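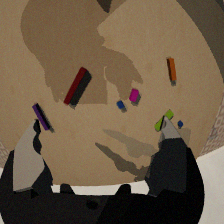 Ditville Allotment Society – notes from the April meeting

Started 7.15pm, upstairs room. Natanael Frota in the chair, Lertchai Siriwan taking notes (me, so blame me for spelling). Apologies from both Cadwaladrs.

Last minutes
Agreed. One correction – it was the lower gate that needed a new hinge, not the top one. Hinge now bought, not fitted.

Water
Long one. Bill came in at 794 pounds, well up on last year. Natanael thinks the trough by plot 31 has been overflowing at night, ballcock sticking. Two people said they'd reported it before Christmas. No record of that in the book. Lertchai to ring the plumber, and if he won't come out for one trough we ask him to look at the standpipe by the sheds too.
Hosepipes: rule stays as it is. Fill a butt or a can, don't leave a hose running and go home. Some grumbling about this from the top end, where the presure is poor. Suggestion to swap to a wider pipe on that run – price wanted before anyone votes.

Money
1,675 in the main account after the insurance went out. Seven plots still owe rent. Second letter to go this month, then the usual notice.
Seed order from Trokus came to less than expected, two bags of onion sets short. They've credited us. Anyone who paid for Sturon and didn't get them see Natanael.

Zerkmont Lane hedge
Council say the hedge is ours. We say it's theirs. Old plan turned up in the hut and shows the boundary on the road side of the ditch, so it may be ours after all. Not cutting it now anyway, birds nesting. Back on the agenda in autumn.

Plots
19 and 20 given up. 19 goes to the next on the list. 20 is mostly couch grass and a collapsed greenhouse, glass everywhere – agreed to split it in half and clear the glass before offering it. Gloves and proper boots for that please. Skip quotes too high, so Natanael to try borrowing a trailer.

Plant sale
Same spot by the lower gate, 10am start. Tomatoes, squash, the spare dahlias. Last year we ran out of change by eleven. Float of 100 this time, mostly in coins. Pots wanted, 9cm, washed. Tables still to be sorted, we're two short.

AOB
Bonfires – not before dusk, not with a west wind, washing complaints again.
Somebody has left a wheelbarrow by the compost bays, green, flat tyre. Claim it or it goes.
Padlock code changes after the sale. Will be given out in person, not emailed.

Closed 8.50. Next meeting same room, Natanael to bring teh pipe prices.

3 comments | 7 shares

Contact the secretary | © Ditville Allotment Society | Back to top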